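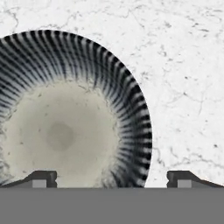

A bowl with dark and pale stripes around its rim.

Why Do Race Cars Stop for New Tires?

In motor racing, a quick visit to have the tires changed is called a pit stop. At the Stavico Ring, most long races include at least one.

Racing tires are made of soft rubber. Soft rubber grips the road well, so the driver can take corners at high speed. It also wears away quickly. As the grip fades, the car begins to slide and each lap takes longer.

Stopping costs time too. Cars must drive slowly through the pit lane, where teams work on them. At the Stavico Ring, the pit lane speed limit is 60 kilometers per hour.

Suppose a race has 55 laps. A team may plan to stop on lap 30. If a rival stops first, its driver may go faster on new tires and move ahead. This is called an undercut.

Rain can change every plan. Wet-weather tires have deep grooves that push water away, and the team must decide when to fit them.

Words to know
Grip: how well a tire holds the road.
Lap: one full trip around the track.

Stavico Ring Learning Department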